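3.2 Where the small things go

I should say first that I never meant to write about jewelry. When Sibel Çınar and I began the home visits in the Bestadmont apartments, our interest was in kitchens, and the interview guide had one lonely question about "anything else you put down and pick up again every day." That question ate the project. People would give us ten polite minutes on spice jars and then talk for an hour about a ring dish, a watch that lives on the windowsill, or the bracelet that gets taken off before dough and has to be found again before the bus. By March we had 563 entries in the put-down diaries, and more of them were about things worn on the body than about anything in a drawer.

So this section is about those, and mostly about bracelets. I like them as a case because they sit in between. A ring is small enough that everybody has some kind of rule for it (even if the rule is "don't lose it again"), and a necklace tangles, so people hang it up or pay for it later. A bracelet has no such pressure on it. It can go over a doorknob, around a bottle, into a pocket, onto the bed. Our diary keepers used all of these, often in the same week!

What surprised us both was how much the surface mattered. I had expected people to talk about containers – bowls, boxes, those little trays sold for exactly this – and they did, a bit. But again and again they talked about cloth. A bracelet on a bare tabletop was described as "left," and a bracelet on a cloth was described as "put." I went back through the transcripts to see if I was making this up, and Sibel, who coded them separately and is much less sentimental than I am, had marked the same split in her margin notes. The woman we call Melis told us that glass on wood makes a noise she hates, and that a cloth is "already a place." I have thought about that phrase a lot.

Pattern is where it gets tricky. A plain cloth shows up whatever is on it, and a busy one can swallow a small object whole, especially when the object is itself a mix of colors. Figure 4 has the kind of pairing I mean: translucent beads in teal, red, amber and purple, on a printed cloth with a broad orange stripe. The bracelet is mostly on a pale yellow-tan stripe, where the blues and teals stand out well enough, but I would not want to go hunting for the amber bead by itself. The beads also throw little colored patches onto the fabric, which makes the edge of the thing harder to read than it would be with something solid.

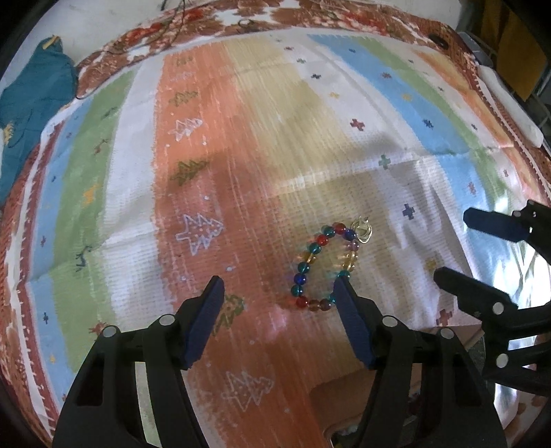

Figure 4. Multicolored bead bracelet with a gold-colored wire charm, on striped printed cloth.

3.3 What people look for

When we asked how they find a bracelet again, hardly anyone said "by color," even the ones whose bracelets were nothing but color. They said by shape. A loop is a loop, and once you know you're after one, an open oval is easy to pick out against stripes. Several people named one part that they look for first: a clasp, a knot, a charm, a bead that is bigger than the rest. In the Isten group this came up so often that we added it to the diary form halfway through, which I know is not good practice, and the entries from before the change are kept out of Table 2 for that reason.

The charm seems to do double work. It is what the eye goes to, and it also gives the loop a top, so that people who otherwise insisted they "just drop it anywhere" turned out to have a preferred way round. One man at the Tustel site kept his with the charm toward the wall and was a little embarrassed when we asked. He said he had been doing it since he moved in and had not noticed until the diary made him draw it.

The drawings, by the way, were Sibel's idea, and they are the part of the diary I would keep if I had to throw out all the others. We come back to them in Section 4, together with the missing-item reports.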